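What's going on inside a compost heap?

Right, quick one. You've got potato peelings, some old leaves and a pile of grass. Leave them in a heap long enough and you get brown crumbly stuff that plants love. How?

Little things eat it. That's the short answer. Longer answer coming up.

Who lives in there?

Loads of creatures. Some you can see – worms, woodlice, slugs, beetles, tiny white springtails that ping about when you lift the lid. Most you can't see at all. They're called bacteria and they are far too small for your eyes. Then there's fungi, which look like white threads or fluff. Don't poke those, and don't sniff them up close either.

Bacteria get going first. They like the soft wet bits, like lettuce and grass. Fungi are better at the tough bits, like twigs and cardboard. Worms turn up later when it's cooled down a bit and munch thier way through whatever's left.

Why does it get hot?

Good question! When you run about you get warm, yes? Your body is using up food. Bacteria are doing the same, and there are millions and millions of them squashed in together. A big heap can get up to 60 degrees in the middle. Hotter than a bath. Way hotter. You might see steam coming off it on a cold morning.

Small heaps don't get so hot because the warmth leaks out of the sides. They still work. Just slower.

Greens and browns

Compost people talk about greens and browns. It isn't always about the colour, which is confusing, sorry.

Greens are soft and damp. Grass cuttings, apple cores, carrot tops, tea leaves, weeds (without seeds on).

Browns are dry and a bit crunchy. Dead leaves, torn up egg boxes, straw, small twigs, loo roll tubes.

You want some of each. All greens and it goes to slime and pongs. All browns and it just sits there doing nothing for ages. If yours smells bad, chuck in cardboard and give it a stir.

What stays out

No meat, no fish, no cheese. Rats like those. No cooked food. No dog or cat poo. No plastic, even the little stickers on bananas – they never rot, you'll still be finding them years later with the shop's name on.

Does it need air?

Yes. The good bacteria breathe, sort of. They need oxygen like you do. If the heap's squashed flat and soggy, a different lot of bacteria take over, the sort that don't need air, and those are the ones that make the rotten egg smell. So turn it with a fork. Ask a grown-up, garden forks are sharp.

Water too. It should feel like a sponge you've squeezed out. Too dry, add a bit from the watering can. Too wet, more browns.

How long?

Depends. At the school garden in Brudport we filled a bin to the top and it took 6 months, and that was with a lot of turning. Some heaps take a year or more. Cold weather slows it all down, so a heap you start in June gets a head start on one you start in winter.

You know it's done when it's dark and crumbly and smells like a wood after rain. You shouldn't be able to tell what anything used to be. Except eggshells. They hang about.

Try it in a bottle

Get a big clear plastic bottle. Ask a grown-up to cut the top off and make some small holes in the bottom. Stand it on a saucer.

Put in a layer of soil, then a layer of torn leaves, then veg peelings chopped small. Then soil again. Keep going till it's nearly full. Sprinkle of water. Cover the top with a bit of cloth and an elastic band.

Draw a line on the outside where the top of the stuff comes to. Check it every week and draw a new line. It sinks! That's because the creatures are eating it and the gaps are closing up. We had 16 lines on ours by the end and ran out of room to write the dates.

Wash your hands after. Every time please, with soap.

Words to know

Bacteria – living things too small to see.
Decompose – to rot, to break down in to smaller bits.
Oxygen – a gas in the air that you breathe in.
Compost – what you get at the end.

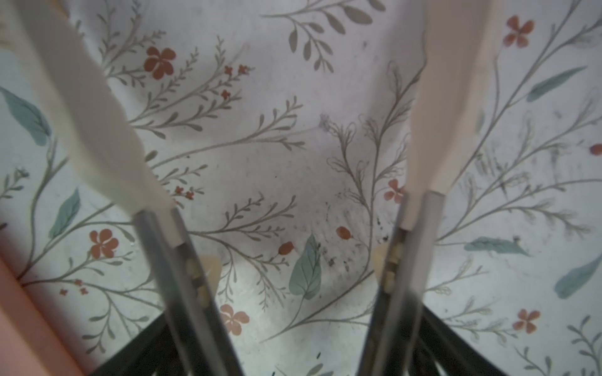 Two gripper fingers, pale pads and metal ends.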